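Splitting hand-held gripper recordings into clean episodes with Prumby

I said in January I'd write up how I cut our long recordings into pieces a policy can learn from, and Magdalini Deligiannis has now reminded me twice, so let's get on with it. You'll need Prumby installed, a folder of recordings from your grippers and a cup of tea for the slow bit in step 3.

My running job is the egg task: brown eggs, a blue carton, a long white table. I like it for this because the same small movement comes up over and over, and the splitter has to find every single one.

Step 1: Put the recordings in one place

Make a folder called raw and drop the videos and the finger logs in together. Prumby pairs them by start time, so don't rename anything yet (I did once, and spent an afternoon putting it right). Then run prumby index raw and check that every video has a log next to it in the list. If one is missing, leave that video out for now and carry on with the rest.

Step 2: Find the grasps

Now the fun part! The finger log is just one number over time — how far apart the fingers are. When it drops and then stays flat at something above zero, you've probably got hold of an egg. When it drops all the way to zero, you've closed on nothing.

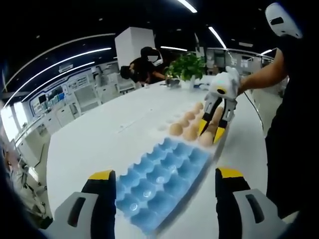

Run prumby grasps raw and open the plot. You want flat stretches with a steep edge on both sides. If the plot looks like a row of hairs, your smoothing window is too short; I use 50 milliseconds and have never needed much more. There's also a minimum hold time, and mine is set to 2000 milliseconds with the padding counted in, which throws away the little nudges you make when you're straightening something up.

Do each gripper separately. If two people are working at the same table, their logs have nothing to do with each other, and merging them first gives you episodes where one hand seems to grab and the other lets go. I've seen it, it's horrible.

Step 3: Line up the camera tracks

Grasps alone aren't enough, because the policy also wants to know where the gripper was. Eskola is the tool I use for the tracking. Point it at the same folder, let it chew through everything and drink the tea.

Two things upset it. A big glossy table top gives it very little to hold on to, so it leans heavily on whatever is further off: ceiling lights, shelves, a plant if you have one. And people move, so mask them if they take up a lot of the view. The mask for your own fingers goes in as well, since they sit in the same spot in every image and the tracker will happily decide the world is standing still.

When it's done, look at the jump score for each track. Anything with a sudden leap gets cut at the leap, and I keep both halves if they're long enough.

Step 4: Label the start state

This one is optional, but I'd do it. For each episode, write down which carton pockets are taken at the first image. I have a small script that asks Brallia's pocket detector for a guess and then shows me the picture so I can say yes or no. Go by the pockets and ignore any eggs on the table, or you'll end up with labels that drift whenever an egg rolls out of view.
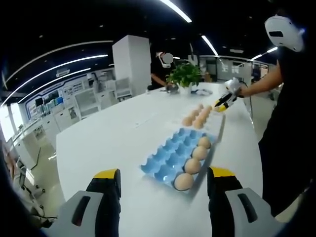
Step 5: Export and check

Run prumby export with the format your trainer wants. My last batch came to 248 episodes, and I watched every one at high speed before training on any of it. Look for episodes that begin with the egg already held, and move the start back a bit if you find them — the padding setting is usually too small.

If the export stops with a clock error, go back to step 1 and look for a log that was copied across late. The Demley sync script fixes most of those by matching the first finger close in the video to the first dip in the log. Run it on a copy of the folder, as it writes over the originals.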